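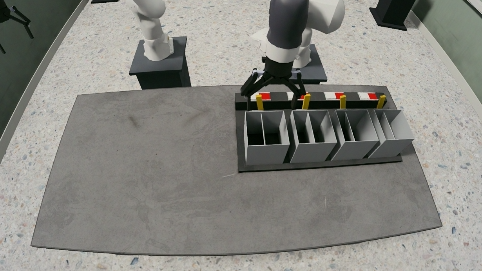

Filippos Sarantis wrote to me that I'm being unfair to the four-day week, and that I should go see one working before I knock it again. Fine. I've spent a good part of the winter reading the reports companies put out after their trials, and I'm still not sold.

Take Burkora, which makes office furniture and got a lot of friendly press. Its trial covered 122 people. The summary says output held steady and everyone was happier. What it doesn't say is how output was measured. I wrote and asked. The reply said managers had filled in a form at the start and the end. These are the same managers who got Fridays off.

Then there's the matter of who gets left out. At Illora the office staff went to four days and the warehouse stayed on five, with a promise to "look at it again" in December. December came and went. The write-up gives the warehouse one sentence.

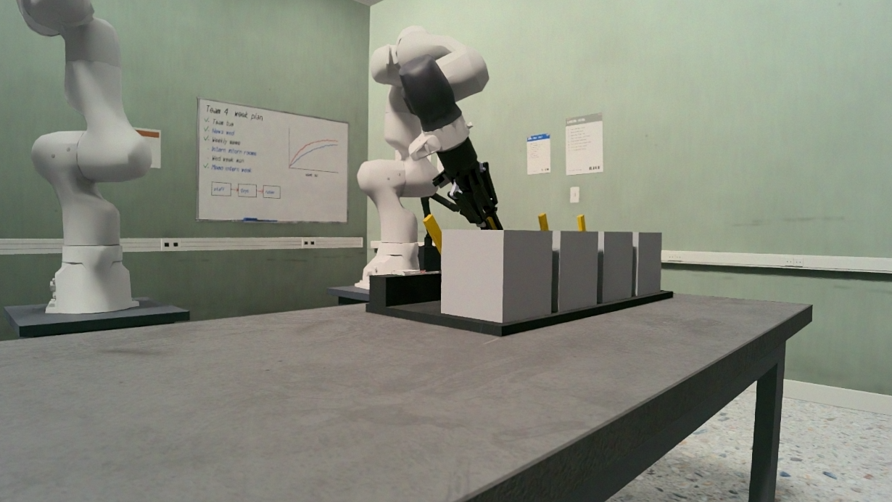 One reader, a night-shift worker by her own account, told me the shorter week at her plant meant the same hours packed into longer days, and that by the fourth evening she was too tired to cook. She didn't get a survey. Hers is one letter, and I don't want to build a case on it. But the glossy reports are built on people who chose to answer. Clotitz sent its survey to 2750 employees and printed the views of the 327 who replied.

I'd like to be wrong about this. I like a long weekend as much as anyone, and I can believe that plenty of office jobs hold a day's worth of meetings that could vanish. Show me two years of results, though, from a place that didn't volunteer, with the overtime records attached. 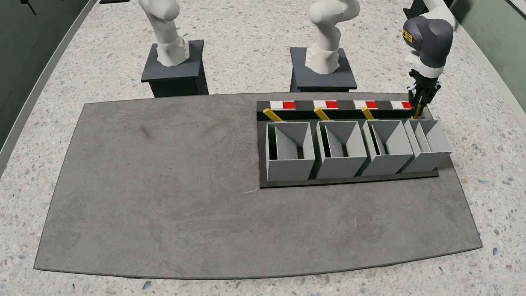
What would change my mind

Pay slips, mostly. If people earn the same for fewer hours, and the work isn't being pushed onto temps, the numbers will show it. Publish those and I'll read every page. Until then I'd tell any union being offered this deal to ask what happens to the length of the other four days, and to get the answer in writing.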